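Search this forum Enter keywords

T. Heitmann
Since November, two colleagues at Dralelon have moved from the packing line to demonstration work with hand-held grippers. Management states that no position will be lost.

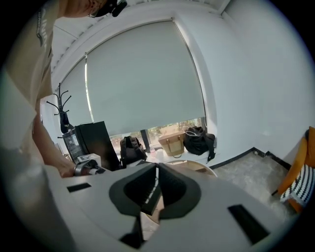

Gripper in the window room, Wednesday.

L. Albers
The statement should be in writing. Our site recorded nearly 300 sessions before pay grades were reviewed.

H. Szewczyk
I disagree in part — the new duties are lighter on the back, and five of us requested them.

L. Albers
Lighter duties do not settle the matter of grade. Please raise it with Jurnen before the next shift plan.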